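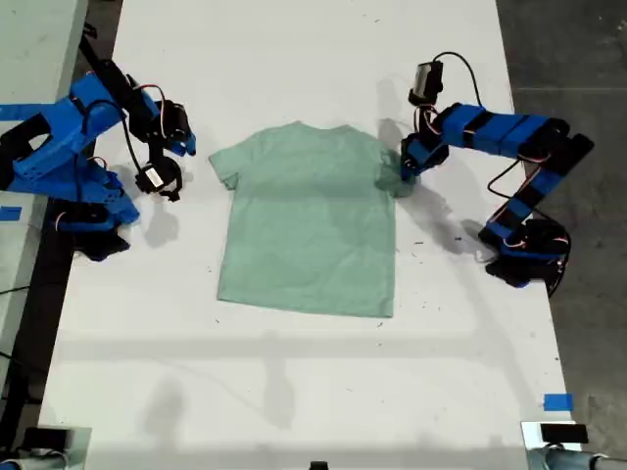
Section 4: Folding a T-shirt with the Tremaleck board

Once you have the board set up (see Section 3), T-shirts are the best place to begin. They are quick, they are forgiving, and a drawer full of matching folded tees is a lovely thing to open in the morning!

Before you start

Clear a flat surface at least 800 mm wide. A kitchen table is ideal, and a bed will do if the mattress is firm. Brush away crumbs and fluff first, especially if the shirt is a pale colour. Check that the shirt is completely dry, with the sleeves the right way out.

Note: The standard board is 500 mm long when open. For very large shirts, clip on the extension flap from bag 2.

Laying out the shirt

1. Put the shirt on the table, front side down, with the neckline furthest from you and the hem nearest.

2. Hold the hem at both corners and give it a gentle tug towards you. The side seams should now run more or less straight.

3. Smooth the body with flat hands, working from the middle out to the sides. Don't press hard, you only want to chase out the big creases.

4. Take one sleeve by its cuff, lift it a little and draw it out to the side. Lay it down so that it slopes slightly towards the hem. Do the same with the other sleeve.

5. Look at the shoulder seams. If a sleeve has bunched up where you pinched it, lift it again and let the fabric drop before you lay it back down. Bunching at the shoulder is the usual cause of a lumpy fold.

Folding

6. Slide the board under your hand and on to the back of the shirt, with its top edge just below the collar. The curved notch goes at the neck.

7. Fold the left side of the shirt over the board, sleeve and all. Turn the sleeve back on itself so it lies along the outer edge.

8. Repeat on the right. The two sides may overlap in the middle, and on smaller sizes they will.

9. Pull the board out downwards, keeping your other hand flat on the collar.

10. Bring the hem up to the halfway point, then fold once more to meet the shoulders. Turn the whole thing over and admire it — you have a neat rectangle that will stand on its edge in a drawer.

Caution: Never iron a shirt with the board still inside. The plastic softens and will mark both the shirt and the ironing board.

Caution: Keep fingers clear of the centre hinge when closing the board.

Tips from the Jonville workroom

Soft jersey slips about more than heavy cotton. A clean tea towel underneath gives it something to grip.

Britt-Marie Wallin, who tested our first boards, does all her left sleeves, then all her right ones when she has a big pile. We tried it and it really does get you into a rhythm.

For long-sleeved tops, use the Pešek fold on page 174. Replacement clips can be ordered from our Miltbridge shop.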